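Rastetgate
Home | Products | Services | About us | Support | Contact

About Rastetgate

Rastetgate builds and sells simulated outdoor spaces for teams who work on yard and garden robots. We supply the scenes, the objects in them and the robot models that move through them. We don't make robots ourselves.

We started out doing contract work for a maker of outdoor tools. They wanted to try a two-armed machine on patios and lawns before paying for a test yard. The first scenes were made for that one customer. Other companies asked for the same thing, and after a while it became the whole business.

What we sell

Our main product is Halliday, a library of 107 outdoor scenes. It covers patios, decks, lawns, side yards and driveways. Each scene comes with furniture, plants, lights and fences that can be moved, swapped or taken out. Customers run Halliday on their own computers under a yearly license. New scenes are added in April and again in the fall, at no extra charge to license holders.

Drimex is our robot kit. It lets a customer load a two-armed robot into any Halliday scene and drive it by hand or by program. The left and right grippers can be of different types, which several customers asked for. Arm reach, grip force and joint limits can be set from one file.

Promik is a service. Customers send us a task, such as picking up a planter or clearing the edge of a path, and our staff drive the robot through it and send back the recordings. The smallest order is 50 runs of one task. Most orders are for 100. A sample run is free and takes us 13 working days from the date we agree on the task.

How we work on a scene

A scene begins as a plain ground plan with hard surface on one side and grass on the other. Furniture goes in next, then trees and shrubs, then small items. We check how close the arms can get to low things on the ground, and whether larger pieces block the way. Plants take the most time. A leaf model that looks fine from across a yard may not hold up when a gripper is right next to it.

The patio scenes are the ones customers ask for most. The robot's own arms stay in view while it is being driven, so the operator sees the work from the robot's side.

Left gripper open just below a leafy plant, right gripper over the curved edge of the patio.

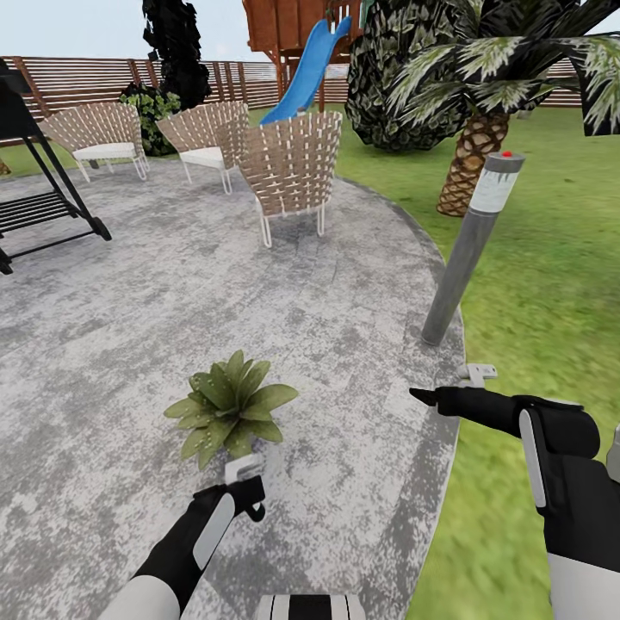 Support and terms

Support is by email and is included with every license. We answer in English and German. Training on Drimex is sold by the half day and can be done online or at our office.

Recordings made under Promik belong to the customer. We keep a copy for 100 days in case a file needs to be sent again, then delete it. Custom scenes can be kept private or added to Halliday at a lower price.

For a quote, use the form on the Contact page and tell us which robot you are working with.

Page last updated 21/04/2026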